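Brilten Countertop Bread Oven: Set-Up Guide
Section 3: Seasoning the Baking Stone and Your First Loaf

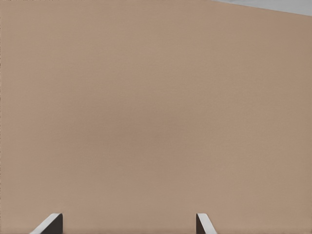 Stelios Giannakopoulos wrote in to say that the seasoning steps in the old booklet were too short, and that his first two loaves stuck so hard he had to chip them off with a scraper. Could we please spell out how long the stone needs, he asked, and does it matter if you stop halfway?

Good questions, both of them! Yes, it matters, and the full routine is set out below. Set aside an afternoon for it. You only do this once, and the smell of that first real loaf makes up for all the waiting.

Before you start

Wipe the stone with a barely damp cloth and let it air-dry overnight. Never use soap. A baking stone soaks it up, and you will taste it for weeks (we have, and it's awful).

CAUTION: Never put a damp stone into a hot oven. Trapped moisture turns to steam and can crack it.

Seasoning the stone

1. Slide the stone onto the lower rack of the cold oven, leaving a finger's width clear on every side.
2. Set the dial to 200 degrees Fahrenheit and heat for one hour with the vent open.
3. Raise the heat to 350 and hold for another hour. A light, dusty smell is normal at this stage.
4. Raise to 450 and hold for 30 minutes.
5. Turn the oven off and leave the door shut until the stone is completely cool. This can take three hours or more.

If you have to stop partway, let the stone cool inside the oven and start again from step 2 next time.

NOTE: The oven draws up to 2000 watts on the high setting. Plug it straight into a grounded wall outlet on a circuit rated for that load, with no extension cord and nothing else running alongside it.

Your first loaf

6. Mix a plain dough from 760 grams of bread flour, 500 grams of water, 15 grams of salt and a packet of dry yeast. It makes two medium loaves, so there's one to eat warm and one to give away, if you can bear to!
7. Let it rise until doubled, shape it, and let it rest under a towel for 40 minutes.
8. Meanwhile, preheat the stone at 450 for 45 minutes. Start with a cold oven, as you did for seasoning.
9. Dust the peel with coarse cornmeal. Fine flour burns and goes bitter.
10. Slide one loaf on with a quick, short jerk of the wrist. Everyone fumbles this at first, so practice with a folded dish towel on a cold stone.
11. Bake for 35 minutes, then check the middle with a probe. You want some 200 degrees in there. Repeat with the second loaf.

CAUTION: The stone stays hot long after the crust has cooled. Leave it where it is and lift out only the bread.

Stains and scraping

Your stone will darken with use, and it should. Scrape off stuck bits once it's cold, brush away the crumbs, and enjoy the marks. The blackest stone in our Tallbridge test kitchen turns out lovely crusts.

Related items
Section 2: Choosing a Spot for Your Oven
Section 4: Rye, Seeds and Other Sticky Doughs
Replacement racks and peels
The Mostton starter, day by day
Sotiropoulos family olive loaf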